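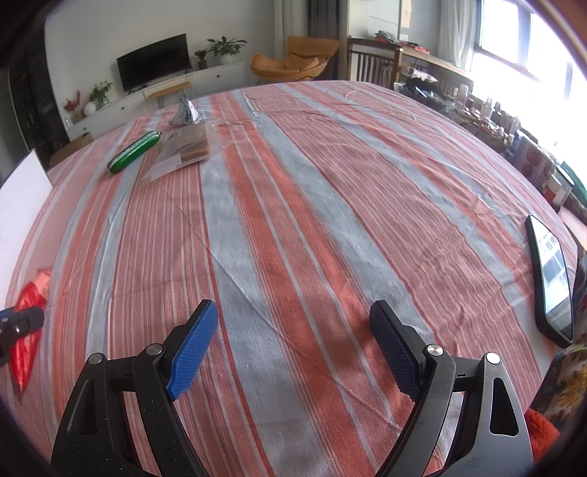 How to Request a Screening Copy from the Follcombe Film Archive

The Follcombe Film Archive lends comedy features, shorts and newsreels to film societies, schools, libraries and independent theaters. The collection begins with silent one-reelers from 1912. This page explains how to find a title, submit a request and return the copy after your event.

Before you begin

You will need a borrower account in the name of your organization. Individuals may view titles on site but may not borrow them for public showings. You should also know the seating capacity of your venue and whether you intend to charge admission, as both affect the license.

Step 1. Find the title

Search the online catalog by title, director, performer or year. If a film was released under more than one name, search for the original release title first. Write down the catalog number exactly as it appears. Entries marked "Reference only" cannot leave the building.

Step 2. Check the format

Most features made before 2000 are held on 35mm film, and many also have a digital copy. Prints are sent only to venues with a trained projectionist and two working projectors, or one projector with a platter system. All other venues should select the digital copy. Titles in the Queiroz Collection are available in digital form only.

Step 3. Confirm the screening rights

The loan of a copy does not include permission to show it. For titles marked "Archive cleared," we issue the license along with the loan. For all others, contact the rights holder listed in the catalog entry and obtain written permission. Films distributed by Hudar require a separate license for each showing, including repeat showings on the same day.

Step 4. Submit the request

Sign in and open Form 3965, Request for Screening Copy. Enter the catalog number, the date and time of each showing, the venue address and the ticket price. Attach the written permission if one is required. Venues with 100 seats or fewer may apply for the reduced fee by checking the box on the second page.

A confirmation will be sent to the email address on the account. Please do not advertise the showing until you have received it.

Step 5. Receive and test the copy

Film prints are shipped in sealed cases. Inspect each reel on arrival and record any damage on the condition sheet inside the lid. Digital copies should be played from beginning to end on the equipment you will use for the event, with sound and subtitles turned on.

Step 6. Return the copy

Leave prints tails out unless the condition sheet says otherwise. Return all reels in the original case to the Grirkau depot, using the label provided. Digital drives go to the same address. Late returns are charged by the day.

Page last updated February 28, 2024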